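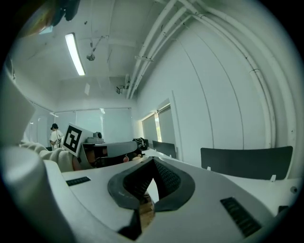
Undano Roller Blinds: Frequently Asked Questions

Do pale blinds darken a room?
No. Pale fabric diffuses daylight. For blackout, order the Plotiria lining.

What is the maximum width?
Up to 387 cm per tube. Wider windows need two blinds on a shared bracket.

How do I clean the fabric?
Dust with a dry cloth every 3 months. Do not machine wash.

Can blinds be used with overhead fluorescent tubes?
Yes. Leave 6 cm between the tube and the headrail.

How do I close a gap at the side?
Fit Prudadano side channels, sold in pairs.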